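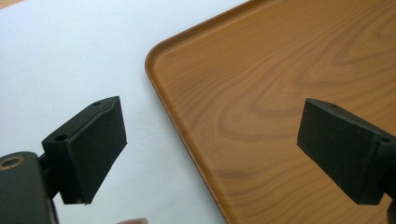
Ravindra Prajapati has been buying trays for Jirnstead for 26 years. Jirnstead runs a hire store for church halls, school kitchens and small caterers, and trays are what it lends out most. At the last stock check there were 2,929 of them on the shelves, and he says he has carried a fair share of those up the stairs himself.

We talked in the back room, where returns are checked before they go out again. I asked him first why so many of the serving trays he buys have a wood-grain print.

"People like the look of wood on a table," he said. "They don't like looking after it. Real wood goes gray if you wash it hard every day, and my customers wash everything hard every day. So you get the picture of the wood."

He doesn't think anyone is fooled, and he doesn't think it matters. A plain white tray shows every coffee ring. A dark one shows dust and fingerprints. An orange-brown one with plenty of swirl in it hides most of what happens to it between the kitchen and the table.

"I want a big knot somewhere in the pattern," he said. "If it's all straight lines, a scratch going across the grain stands out. With a knot the lines are going all over anyway."

The part he looks at first is the rim. He likes a low one with rounded corners. High rims make it hard to slide a plate off sideways, and they catch on sleeves. Square corners chip. Jirnstead once took 200 square-cornered trays from a supplier called Sadeghi, and most of them had a damaged corner by July of the same year. "Nice trays," he said. "Wrong for us. They'd be fine in a house."

These days he orders from two places, Dravia and Lallska. Dravia's trays are lighter and Lallska's stack better. He wouldn't say which he would choose if he could only have one.

I asked how he tests a new tray. He puts it on a flat table and presses each corner in turn. If it rocks, it goes back. Then he loads it with full cups on one side only and picks it up from the other. After that it goes through the dishwasher for a few weeks with everything else.

"The print goes at the edge first, where the flat part meets the rim," he said. "Water sits there. You'll see a pale line start. Once there's a pale line I give it a year."

Old trays don't always get thrown out. He keeps 3 at home, all retired from hire. One is under the houseplants, one is for seedlings and one is still used for tea. His wife wanted a new one for guests and he brought home another from the returns pile, which did not go over well.

I asked what advice he had for someone buying a single tray for their own kitchen.

"Measure your cupboard," he said. "People buy the biggest one and then it lives on top of the fridge. And carry it before you pay for it. Put your hands where your hands would go. If there's no handle, you're holding the rim, so the rim had better be comfortable."

He had one more thing to say about cleaning, and it was about scouring pads. He would ban them. A soft cloth and dish soap will take off nearly anything, he said, and for dried jam you lay the cloth on it wet and go do something else for ten minutes. Stacking trays before they are dry is the other habit he tries to break – they stick together, and then somebody pries them apart with a butter knife.

By then a van had pulled up with the morning's returns, and he went out to help unload.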